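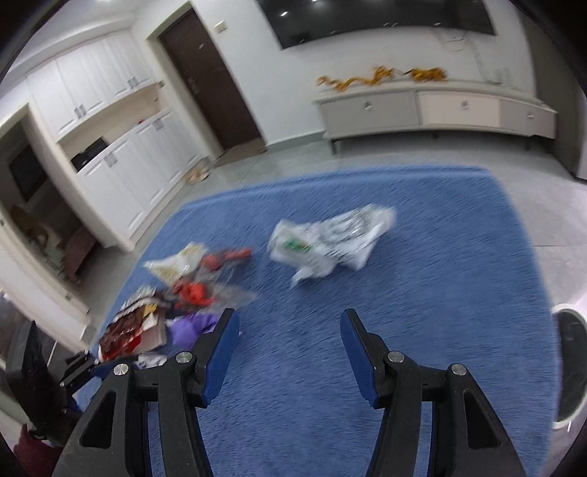
Wrappers and plastic bags on a blue shag rug, pale gray tile beyond.

Shag Rug Care: Frequently Asked Questions

Flendumside Floor Care, Pratcombe
Last revised May 16, 2019

These answers apply to synthetic and wool shag rugs laid over tile, stone or sealed wood. For fitted carpet, see the separate carpet page.

Do I need to pick up litter before vacuuming?

Yes. Remove all wrappers, bags and packaging by hand. Film plastic blocks the intake or wraps around the brush roll, and a blocked intake is the most frequent fault on machines returned to our workshop. Lift each item straight up. Dragging a crinkled wrapper sideways pushes crumbs into the base of the pile.

In what order should I pick things up?

Large bags first, then food wrappers, then scraps. A large bag can hide smaller pieces underneath, so check the spot again once it has been lifted. If the bag is clean and has no holes, use it to collect the rest.

How do I find small pieces in long pile?

Run a flat hand across the rug against the lay of the fibers. Torn corners and tear strips from snack packaging work their way down and cannot be seen from standing height. A flashlight held level with the floor helps with clear film, which is otherwise very hard to see.

Which vacuum setting should I use?

Suction only, brush roll off. If the brush roll cannot be switched off, use the hose with the upholstery tool. Set the head to its highest position. Work in strips the width of the tool, overlapping each by half.

How often should it be vacuumed?

Weekly in a room where people eat, every two weeks elsewhere. Turn the rug over once a month and vacuum the backing.

What about crumbs that stay in the pile?

Take the rug outside, hang it face down over a rail and beat the backing. Leave it for 30 minutes, then shake it once more before bringing it in. Rugs over 8 kg need two people.

There is grease or chocolate on the fibers. What now?

Scrape off solids with a spoon. Blot with a white cloth dampened in lukewarm water and a drop of dish soap. Do not rub. Blot again with plain water and dry flat. Colored cloths and printed paper towels can transfer dye. Test any cleaner on a corner first, particularly on dark blues and reds.

Can printing on a plastic bag mark the rug?

Dry printing normally does not. Printing that has been wetted or exposed to solvent may. Do not leave printed bags under furniture legs or on a damp rug.

Should the tile be cleaned before or after the rug?

After. Beating and vacuuming both move grit onto the hard floor. Sweep the tile, including the strip along the base of any cabinets, then mop. Let the tile dry fully before the rug goes back. A damp backing will hold odor.

Can wrappers go in the recycling?

Most snack wrappers are mixed material and go in general waste. Clean plastic bags may be accepted at store drop-off points. Local rules vary, so check with your collection service.

Do you collect rugs for washing?

Yes, in Pratcombe and Trestley. The minimum charge is 100, and the largest rug our wash floor takes is 8 square meters. We washed 1,360 rugs last year, and the usual turnaround is one week. Collections pause for the last week of June.

What should I do before collection?

Remove all loose items and vacuum once. Tell us about any pet accidents or previous stain treatments, with product names if you have them. Rugs with a latex backing go to our partner Zieliński and take longer.

Who do I contact about damage?

Write to Lech Ziółkowski, workshop manager, with your ticket number and the date of delivery. Claims must reach us within 30 days.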